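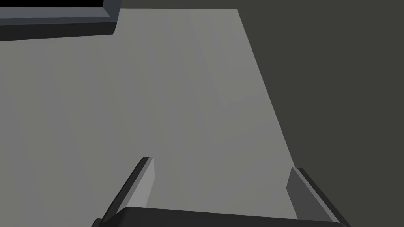
Do I need to know any programming before the demo visit? None at all, you only need to be able to read a short list of steps and say out loud what you think the arm will do next.

Notes for week 6: the Tuncombe open day
Posted Mar 19, 2025
428 views | 4 comments | 8 shares

OK, so these are my notes from the visit, cleaned up a bit for those of you who had lab and couldn't come (and for those who came and spent the whole time at the snack table, I saw you!). They go with chapter 4 in the reader, the one on picking and placing.

The Tuncombe people split the morning in two. First came the simulator, which they call Zatatska, and after the coffee break we got to see the real arm, Jaidee, on the shop floor. I'm spending most of these notes on the simulator, because that's what you'll be using for the homework and the arm is mostly just fun to watch.

What Zatatska gives you is a very bare little world. A gray tabletop, a dark tray off in the corner, a gripper with two fingers, and a whole lot of nothing in between. I loved that! When I started out I wanted every simulation to look like a movie, and I wasted weeks on wood grain. For a first exercise you want to be able to see the gap between the fingers and where the table ends, and that's plenty.

Words to know before Friday:

Gripper: the hand. Ours has two fingers that face each other across a palm.
Opening: how far apart the fingers are. Write it down before every move, please.
Approach: the path the hand takes on its way to the thing it wants. Most of the crashes we talked about at the open day happen in this part.
Home: the pose you send the arm back to when you've made a mess.

The question I got most on the bus ride back was why you'd bother with a simulated gripper when there's a perfectly good one in the next room. Well, you can drive a simulated hand straight into the table and all it costs you is a restart. Do that with Jaidee and somebody has to come over with a wrench (they told us this with a lot of feeling). The other side of it is that friction is hard to fake. A block that sits nicely between two simulated fingers may slide right out of real ones, so please don't write "works" in your report if what you mean is "works in Zatatska."

Homework, due before the next class: start with the fingers open and the hand short of the tray. Write out, in plain words, the moves that would take the hand over to the tray without touching the rim. Then run it. If your words and the run don't match, hand in both versions and tell me where they part ways. I grade the explanation more than the run.

The planning sheets are in the Tustora folder, same place as last time. The November version has a mistake in the second table (x and y are swapped, my fault), so grab the new one.

4 comments | Share this page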